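Galeria: dobrar roupa em cima da cama

Esta página faz parte das galerias da casa Keltside, onde vamos juntando imagens de tarefas domésticas comuns. As anteriores foram dedicadas à loiça, à despensa e à arrumação de sapatos. Agora é a vez da roupa dobrada no quarto, sem tábua nem mesa, só com a cama por baixo.

A cama tem vantagens e defeitos como superfície de trabalho. É larga, está à altura certa para quem se senta na beira e não obriga a ir buscar nada a outra divisão. Em contrapartida é mole, e uma peça fina acompanha todas as ondas da roupa de cama. Quem dobra camisas nota logo a diferença. Com calças de tecido mais firme quase não se dá por isso.

Os textos são de Lamai Khunthong, que trata da roupa da casa e escreveu também as notas da galeria da despensa. Cada imagem leva uma legenda curta e, a seguir, algumas notas de quem costuma fazer o trabalho.

Primeiro, o tecido fino

As peças leves ficam amarrotadas assim que saem do monte. Convém abri-las logo sobre a cama, antes de decidir por onde se dobra. Lamai começa sempre por procurar a costura mais comprida e estica a partir daí, com a palma da mão, do centro para fora. Não puxa pelas pontas, porque o tecido fino cede e depois a dobra sai torta.

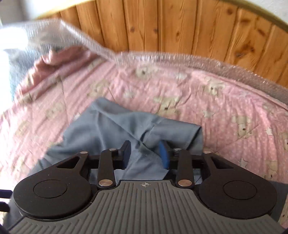
Peça fina azul-acinzentada, ainda amarrotada, sobre o rosa da cama. Atrás, a parede de tábuas envernizadas.

Para uma peça assim há duas maneiras usadas na casa. A primeira é dobrar ao meio no comprimento, alisar, e depois dobrar em três na largura. A segunda é enrolar, que ocupa menos espaço na gaveta mas deixa marcas se a roupa ficar guardada muito tempo. No inverno usa-se mais a primeira. Quando é para meter numa mala, a segunda.

Sobre as cores: uma roupa de cama lisa ou de desenho miúdo ajuda a ver onde acaba a peça. O cinzento sobre o rosa distingue-se bem, mesmo com pouca luz. Já uma camisola clara em cima de um lençol claro obriga a andar com os dedos à procura da bainha.

Depois, as calças

As calças pedem menos cuidado com o alisar e mais com o alinhamento. Estendem-se ao comprido, com o cós virado para a cabeceira, e junta-se uma perna à outra pelas costuras de dentro. O gancho fica sempre a fazer um bico, que se dobra para dentro antes de continuar. Só então se dobra ao meio, da bainha para o cós, e mais uma vez se a gaveta for baixa. 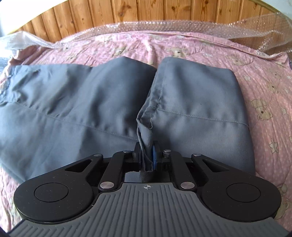

Calças cinzentas estendidas na coberta acolchoada cor-de-rosa, seguras por uma prega do tecido. Ao fundo, plástico de bolhas ao longo da cama.

Para levantar as calças da cama basta uma prega pequena. Se se agarra demasiado tecido de uma vez, a perna de baixo vem atrás e perde-se o alinhamento. Lamai prefere pegar perto da costura, onde o pano tem mais corpo, e assentar outra vez devagar. Em cobertas acolchoadas os pespontos servem de guia - ela usa-os como quem usa as linhas de um caderno.

Notas soltas

As gavetas do quarto são baixas e levam a roupa na vertical, encostada da frente para trás. Uma dobra a mais nota-se logo ao fechar.

As calças guardam-se separadas por peso, com as mais finas à frente. Roupa de ganga vai para a prateleira de baixo do roupeiro, porque nas gavetas faz volume.

Botões e fechos fecham-se antes de dobrar. Os bolsos também se veem nessa altura, por dentro e por fora.

O que precisa de ferro fica aos pés da cama e só se dobra no fim, depois de passado.

As galerias da Keltside têm mais de 200 imagens no total, arrumadas por divisão da casa. A página é atualizada em outubro, com a mudança da roupa de estação, e a próxima galeria será sobre cobertores e mantas. Quem quiser enviar notas sobre a sua maneira de dobrar pode usar o formulário da página de contacto, indicando a galeria a que se refere.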